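Local News | Business | Food & Drink

This site uses cookies to remember your preferences. By continuing to browse, you agree to our cookie policy.

Bottled tea gets a place at the table in Vellholm

The tea shelf at the Plivov grocery in Vellholm has been rearranged again, and regulars who had only just learned where the oolong lived will need to start over. The shop has cleared two shelves beside the front counter for cold drinks in 500 mL bottles, most of them imported, and is putting one on a white table each afternoon for customers to look over before they commit.
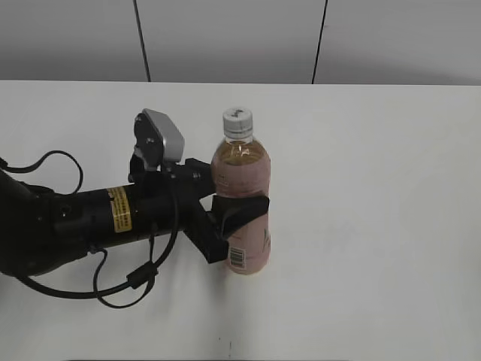 Bottled drinks used to share space with the vinegar, an arrangement the shop concedes led to at least one disappointing picnic. The new shelves are meant to settle the matter. On the table, a single plastic bottle stands upright near the centre, with nothing to sour the comparison. Shoppers are invited to consider its merits from 3 p.m., when the after-school crowd arrives and consideration tends to become brief.

Plivov says the range will change with each delivery, which in practice means whatever turns up. Floro, the café next door, has agreed to keep a few of the same drinks in its fridge for people who like to sit down while they make up their minds. The café charges a little more for this. It also has chairs.

Labels have been the main talking point so far. Several of the drinks come in pastel wrappers, and more than one customer has admitted to choosing by colour and finding out the flavour later. The shop plans to add shelf cards in English, written by hand, once it can settle on who has the neatest printing.

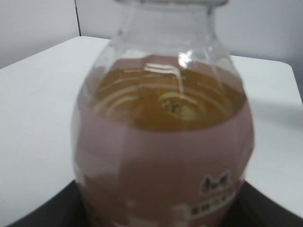
Cai, the homewares store across the street, has responded by moving its drinking glasses into the front window. It says the timing is a coincidence.

The new shelves will stay up through December. Plivov is open until 9 p.m., and empties can be left in the blue bin by the door, where the vinegar bottles are also welcome.

Last updated: 3 p.m.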